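Teaching a Robot by Hand Is Still Mostly Teaching by Hand

2021-12-29

Every few months a company tells us that its robot has learned to do housework. Read past the first paragraph and you find a person holding a pair of controllers, moving the arms. Flutano says it gathered 1,153 of these runs for its household project. I believe the number. I'm less sure what it buys.

When I steer a robot through a chore, I am solving the problem for it. I know which drawer I want, and I know to go slow near the edge. What gets saved is a list of joint positions and some video. My reasons don't get saved, and neither does the moment when I nearly went for the wrong thing and changed my mind.

The usual answer is more runs. Brasonent has moved much of the work into simulation, where a dropped cup costs nothing and the furniture can be shuffled between tries. Fine. But an operator in a simulator has no feel for weight or friction unless somebody put it there, and people pick up odd habits to get by. In April I spent 40 minutes on such a rig and came away with three bad ones.

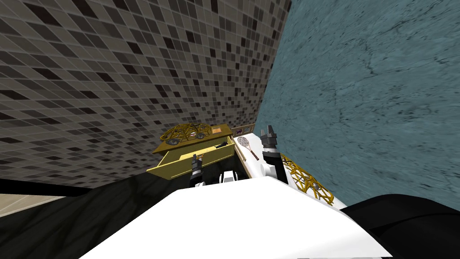 M. Park
Contributing writer, automation and work

Look at the left gripper, down in the open drawer, with a small black object lying toward the back. A person would have a plan for that. The clutter is welcome, tennis racket and gold latticework included, and I'd like to see more of it. I would still ask how the same arms do with no one at the controls, in a room that none of the runs came from. Put that figure next to the 1,153 and I'll read the announcement again.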